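Burkska After-School Robotics: Progress Report to the Cabrera Fund
Oct 23, 2019

Dear friends at the Cabrera Fund,

I promised in June that you would hear from me once the fall session had found its feet, and I think I can say that it has, more or less. We have had our first stretch of meetings in the new room, the students know where the outlets are, and I no longer spend the first part of every afternoon hunting for extension cords. So please forgive the length of what follows. There is a good deal to tell, and I would sooner tell you too much than leave you guessing what became of your $3,000.

Where we are

When we wrote the proposal, the plan was to run the Flokis challenge the old way, with one real arm on one real table and the whole club waiting in line for it. Those of you who came to the open house last year will remember that line. The students were patient about it (more patient than I would have been at that age), but a good half of every session went to watching somebody else's turn. This year we moved the early part of the work into simulation. Each pair has its own copy of the table on its own computer, and nobody goes near the arm until their program has done the job on the screen first.

The Flokis challenge itself is a sorting and shelving task. The robot has to pick up small objects from a tabletop and place each one in the correct slot of a rack, with points for a clean placement and a deduction for bumping the dividers. It sounds simple, and the students thought so too for the first couple of weeks. Then they met the dividers.

What the students have been doing

We began with the robot doing nothing but moving to a point above the table and stopping there. It isn't glamorous, but it taught them to think about where "zero" is and which way is up, and it gave our newer members something they could finish in an afternoon and show their parents. After that came opening and closing the gripper, then lifting an object and setting it back down, and then carrying it somewhere else. Most pairs are now at the carrying stage. A few are further along, and one pair has gone back to the beginning by choice to rewrite everything they did in September, and I have decided to let them.

All told, the club has logged 1,283 practice attempts in the simulator as of last week, and 787 of those ended with the object in the slot it was meant for. I share both numbers because I think the gap between them is where the learning has been happening. The students keep a notebook in which every failed attempt gets one line saying what went wrong. The early lines say things like "missed" and "missed again." The recent ones talk about approach angle and letting go too soon, and I was very glad to read them.

One change we made along the way deserves a mention, as it wasn't in the proposal. We had meant for each pair to write its program alone from start to finish. By the third week it was clear that two or three pairs had good grasping code and terrible placing code, and others had it just the other way around. So we set up a swap, where any pair can borrow another pair's routine as long as they write down what they borrowed and can explain how it works. There was some grumbling at first about fairness. It has settled down, and the explaining part has done wonders for a couple of our quieter students - they have become the ones everybody goes to.

How the money has been used

The largest part of the grant went to refurbished computers, bought through Nutetel, which gave us a school price and delivered them to the door. A smaller share paid for the printed challenge kit for the physical table and for a spare set of gripper fingers. We have $132 left, which I would like to hold for repairs in the spring unless you would prefer that it go toward something else. The receipts are in the envelope that goes with this report.

The simulator software cost us nothing, and that is the reason the computers could be a bit better than we had budgeted for. They run the rack and its shiny surfaces without slowing to a crawl, and I can tell you that the students notice. Last year's machines would freeze whenever anything touched anything else.

What has been hard

Placing an object in a slot has proved much harder than picking it up.

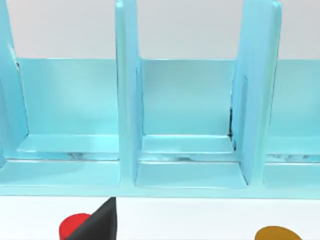

A program that works beautifully for one slot will often clip the divider when it is pointed at the next one over, and the students find this maddening. We have spent two full meetings on nothing but the last little bit of the motion, meaning how far forward to go, how low, and when to open the fingers. Rounded objects bring troubles of their own, as they will roll if they are let go a hair too high. Several pairs have started adding a short pause before the release, and they are arguing happily over how long it should be.

Attendance has been the other difficulty. The late bus changed its schedule at the start of the school year, and some of our students now have to leave before cleanup, right when the pairs are comparing notes. I have moved the note-sharing to the start of the meeting, and that has helped. I have also asked the school office whether the later bus might come back for the winter. I haven't had an answer yet, but I will keep asking in my pleasant and persistent way.

I should also be frank that we are behind on the real arm. The proposal said we would be running on the physical table by now, and we aren't. A program that does well on the screen still has to be checked for speed and reach before I will let it drive a motor, and I haven't had the hours to do that for everybody. My plan is to bring the pairs over one at a time, beginning with those whose programs can fill every slot without touching a divider.

What comes next

Between now and winter break we will finish the placing work in simulation and start the move to the arm. After the break the pairs will join up into larger teams for the Flokis event itself, and each team will pick one program to carry forward. We will have a practice round at Burkska beforehand, with families invited, and I would dearly love for somebody from the Fund to come and see it. The students have asked more than once who paid for the computers, and they would enjoy showing you what they have made with them.

I will write again after the practice round. In the meantime, if you have questions about the spending or would like to see the students' notebook, please call or drop by any meeting afternoon. We are in the room at the end of the hall, past the gym, and the door sticks a little, so give it a good push.

With warm thanks from all of us,

The Club Advisor
Burkska After-School Robotics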